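4.2 Trying the kit on a memory swap

Our second test bench is the one people ask me about most, so I'll spend a bit longer on it. The Liris kit is sold as a package: arm software, a gripper driver, a teaching tool for the operator, and a year of support by phone. The sales sheet promises that a new user can set up a PC service task in one afternoon. We (mostly Firouzeh Kiani and me, with Wouter Maes on the cables) wanted to see how that holds up with a desktop computer that was never designed with a robot in mind.

We laid the tower on its side, took off the side panel and bolted nothing down. Prirkton, the reseller in Ultosville, told us to clamp the case, and for the first 80 runs we did. Then we stopped, mainly because our own customers won't have a clamp that fits every case – and I was curious! The numbers in this section are all from the unclamped runs, 1,000 of them, unless I say so.
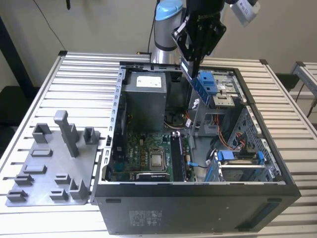
Figure 2. Memory task on the Liris bench. The two-finger gripper holds a memory module over the open tower; the gray fixture plate is on the table at left.

Teaching the task took me 2 tries. The first time I set the approach height from the board and forgot how far a module sticks out below the fingers, so I had to go back and raise every waypoint near the drive bays. The teaching tool could really use a warning for this. It knows the fingers, it knows the part, and it let me save the path anyway. Jeanie Drummond had the same complaint about the Eren package when she tested it in April, and they fixed it in the next release, so I have hopes.

What I liked a lot was the pause button. You can stop the arm at any point in the path, nudge the target by hand, and carry on from there without going back to the start (Eren makes you start over, every time). When you're working in a case with drive cages on one side and a power supply on the other, that saves a huge amount of fiddling. The force readout is good too, though the default limit is too low for pressing a module home and you'll find yourself in the settings menu pretty quickly.

Across both memory benches we logged 2,101 attempts, and the full log is in the supplement. Ailsa MacAulay went through the failed ones by hand and sorted them by cause. Her sorting is what I use in Section 4.3, where we get to the fixture plate and the question of whether it's worth the extra money.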